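Looking after Dillirus: a gallery from the simulated house

Dillirus is our mobile helper, and before the real machine gets a new set of camera settings or a fresh navigation map, its simulated twin goes for a long wander through Plustberg, the virtual house we keep for exactly this purpose. I have been looking after the pair of them since September, and people are always kind enough to ask what the upkeep involves, so I have gathered a few views from the latest settings check, all rendered from the twin's own head camera. Pour yourself a coffee — I do go on a bit.

Doorways first

We always begin at a doorway. The planner keeps a safety margin around the base, and if I leave that margin too generous the twin will dither on a threshold like a guest who isn't sure they were invited. For this check I set it at 105 millimeters.

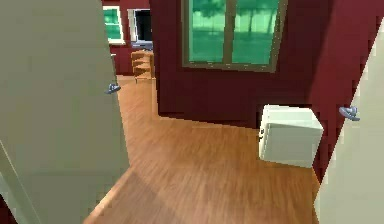

Between the two open doors, looking toward the big window and the little white cabinet.

Door handles matter more than you might think, because the planner has to allow for anything that projects into the opening. I go over the collision shapes for both panels whenever a door model has been changed, and then I go over them again after lunch.

Into the kitchen

The kitchen is where I tune the object labels. A tall blue shape by the back wall and a counter full of small things give the labeling plenty to chew on, and the tied white sack on the floor is a good test of the low obstacle layer. Camera tilt gets set in this room too, two degrees at a time, with a note in the log for every change (my notes are long, as you will have guessed).

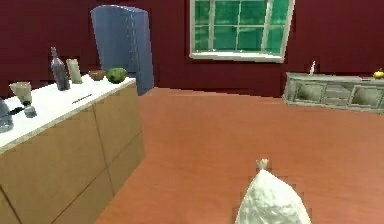
Walls, floors and finding its place

Once the labels are behaving, I move on to localization, the business of the twin knowing where it is. Big plain stretches of wall are hard going, so I like a view with a window and a couple of paintings to hold on to. I let the matcher gather up to 900 feature points and throw out the weak ones before it settles on a position.
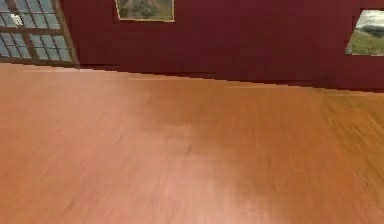 Floor texture gets its own setting, and I keep its weight low. Wood grain looks much the same from one patch to the next, and I would much sooner the twin trusted a window corner. The file with all these values is called Yao, and a copy goes into the archive before I touch a single line of it. I learned that habit the hard way, one very long evening in my first month.

The last stop is a room with a table and swivel chairs, where I look after the clearance settings. Thin chair legs are a trial for any depth camera, so the filter that tidies up stray points has to be gentle enough to leave them alone. 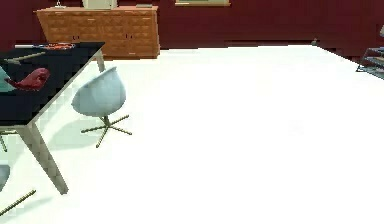
I use a filter strength of 56 for furniture like this and come down from there if the legs start thinning out in the depth map. When I'm happy, the values go over to Plirnimance, our settings library, and the real Dillirus picks them up the next time it is started from its dock. I like to be standing nearby for that first start, with the stop button in my pocket and the old settings ready to put back.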